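Vindalis share video for new single Prikville

Print this page | E-mail this to a friend

April 2020

Vindalis have put out the video for Prikville, the first single from their second album. It went up on the band's own channel on Friday morning and runs for just under five minutes.

The four-piece wrote the song on tour last year and recorded it in February, a few weeks before their spring dates were called off. Singer Petronella Motaung said it was named after a railway stop where the band once spent a night waiting for a replacement van.

"There was a bench and a ticket machine and that was it," she said. "Maxence had the chorus by the time it got light. We changed one line of it afterwards."
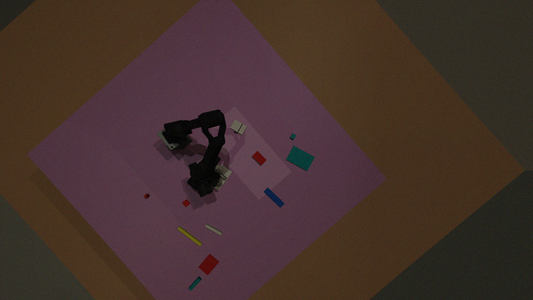
The video was directed by Nele Stüber, who also made the clips for Salt Road and Half a Window from the group's debut. It follows Motaung through a single evening as she walks home from a late shift and keeps meeting the same stranger, played by the dancer Roswitha Buschmann. The two do not speak. In the last minute they dance together in an empty swimming pool, to a part of the song that has no vocals at all.

Stüber said the pool sequence was shot in one night and took 14 attempts. Buschmann worked out the steps and taught them to Motaung over eight days.

"Petronella told me she couldn't dance," Stüber said. "She can, but she counts out loud, so you'll see we kept the camera behind her for a lot of it."

Guitarist Maxence Pons appears briefly as a bus driver. Drummer Donal Moriarty is not in the video – he had a cold that week – but his brother is.

Prikville is slower than most of the band's earlier songs and has a string part in the second half, arranged by Pons. Moriarty plays with brushes on it for the first time on a Vindalis record.
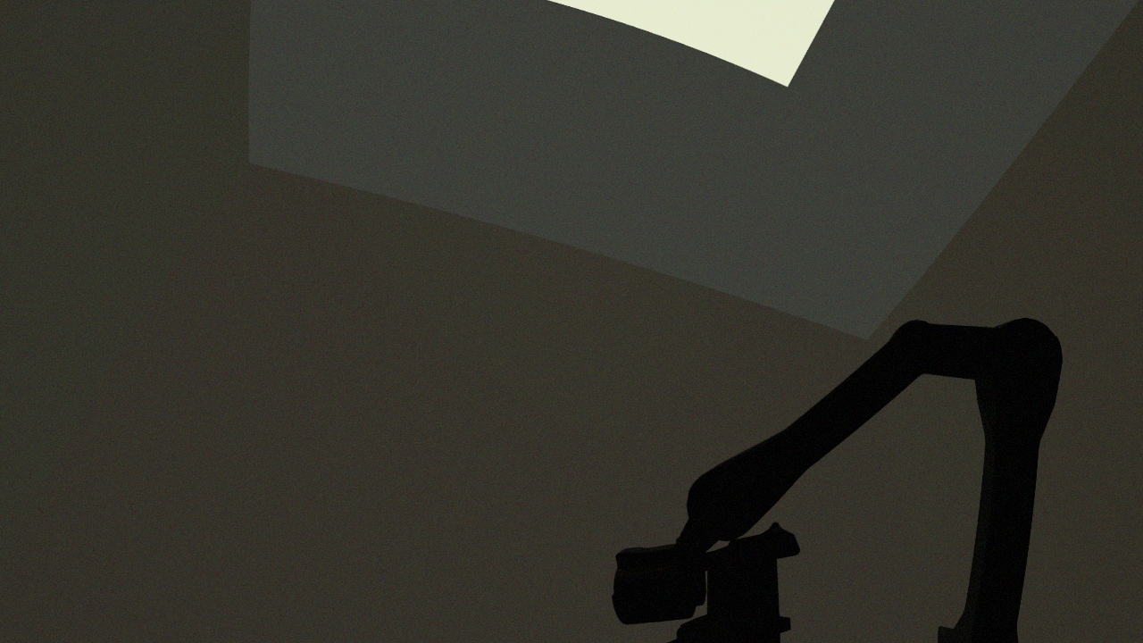

The album, Bernia, is due in the autumn on the Ehlers label. It has nine songs and lasts 58 minutes, with the title track taking up most of the second side. The label is also pressing 200 copies of the single on seven-inch vinyl, with a demo of Half a Window on the back. They can be ordered now and will be posted when the pressing plant reopens.

New dates for the cancelled shows have not been set. Tickets already bought remain valid, and the band has asked fans to hold on to them for the time being.

Print | E-mail

Related items
Vindalis call off spring tour
Ehlers signs two new acts
Watch: Half a Window, live in session
Five new videos from this week

Get our music news by e-mail every week. Sign up to the newsletter.

We use cookies to improve your visit. By carrying on you agree to their use. OK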